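May, bench notes, dye room, 7:40 am

Madder bath no. 3, second try. Scoured the wool overnight in the Velby soap, rinsed twice. Alum mordant as before but weighed the yarn dry this time - last batch I weighed it damp and the whole ratio was off. 1,359 g in the big pot, lid on, low heat.

Water is the tank water from Enstead, not the tap. Tap gave us that brown cast in the sample cards. Pornthip thinks iron in the pipes. Want to test with a pinch of chalk next time, havent yet.

9:15. Color moving already. More orange than I wanted. Burner dial sticks between 2 and 3, have to nudge it with the spoon handle. Needs fixing before the Khunthong order, which is 11 skeins all the same shade, no excuses.

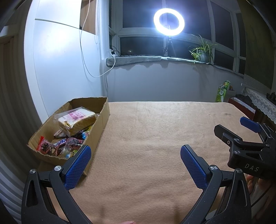 10:30. Pulled one test skein. Peachy at the ends, brick in the middle, so the ties were too tight again. Retied all of them in loose figure eights. Should have done that at the start!

Thongchai - please do not empty the exhaust bath. Want it for a pale second dip, the cotton warp maybe. It's in the bucket with the tape on it.

Noon. Heat off, leaving everything to cool in the pot. Fosora scale reads 4 g heavy with nothing on it, subtract untill we get it recalibrated.

To do: more alum, pH strips, new thermometer, label the sample cards front AND back. Rinse tomorrow, hang in the shade.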